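Fake flowers, real feelings

5 October 2021

So I have become a fake flower person. My grandmother had a bowl of plastic sweet peas on top of the telly that she washed in the laundry sink every Easter, and I swore I'd never own so much as a silk daisy. Well. I now own a tub of them, and last night I spent a whole evening on the lounge room floor with the radio on, fluffing petals.

It started in September when Nelli Vainio from my old choir was clearing out her mum's unit and asked if anyone wanted "some artificials". I pictured a sad little bunch. She turned up with a garbage bag! Most were pretty tired, and a few had that grey fuzz you get when something has lived above a stove, but there were some lovely stems in there and I said yes before I'd thought about where any of it would go.

First job was the washing. I'd read all sorts (salt in a bag, rice in a bag, a hairdryer) and in the end I used lukewarm water in the bath with a squirt of dish soap, swished each one head down and pegged them along the clothes airer overnight. Test a petal first, though. One dark red thing bled all over its neighbours and I had to chuck it, plus a white lily that came out looking like it had been in a fight.

Then the sorting. I did it by colour because I can't help myself, and that's how I ended up with blue and orange. I would never have picked that! I'm a cream and soft green sort of person, my whole house is oatmeal. But I had the blue roses lying next to these big ruffly orange ones (carnations, I think, or what somebody in a factory reckoned a carnation was) and they looked so cheerful together that I couldn't put them in separate piles. The blue isn't a colour any rose has grown in my garden, and I've decided I like that about it. If you're going fake, why be shy?

The leaves are what make it work, I reckon. I had two sorts, a proper dark green and a dustier one that's nearly grey, and I kept sliding the dusty ones in between the blue and the orange to calm things down. When I tried it with only the dark leaves it went a bit footy club.

I haven't settled on something to put them in. I tried the Stivel jug, which is my favourite and cost me $22 at the church fete, but the neck is too narrow and everything shot straight up like a surprised cockatoo. The big Fagerlund vase is the right width and much too tall. My sister says cut the stems, and I will, but the wire inside is tougher than it looks and I've already ruined the kitchen scissors. Dad's side cutters are on their way over. Until then it's a loose bunch with no vase at all, which to be fair suits it. I like how it flops.

I did go looking at new ones as well, purely out of curiosity (ha). There's a homewares place called Mulance out past the roundabout with an entire wall of stems, and the good eucalyptus was $15 each. Each! I put it back. Then I went round again and bought one. It's in the hallway and three people have tried to smell it.

A few things I've worked out, in case you've got a bag of these in a cupboard too. Bend the stems, even a bit, they all come dead straight and it gives the game away. Open the petals with your fingers from the outside in. Pull off any plastic dewdrops. And don't put every head facing the front, turn one side on so you see the back of it. I turned the smaller blue rose that way and it's my favourite bit of the lot now.

My daughter wants the leftovers for a wreath, so they've gone into an old Treka shoebox with her name on it, and if she hasn't touched them by Christmas they're off to the op shop. The blue and orange ones are staying with me, though. I've gone quite soft on them, and I keep finding reasons to walk past.

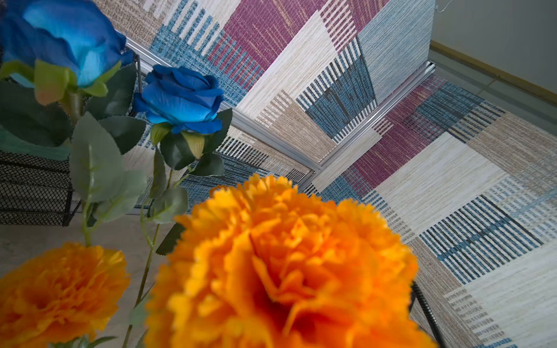
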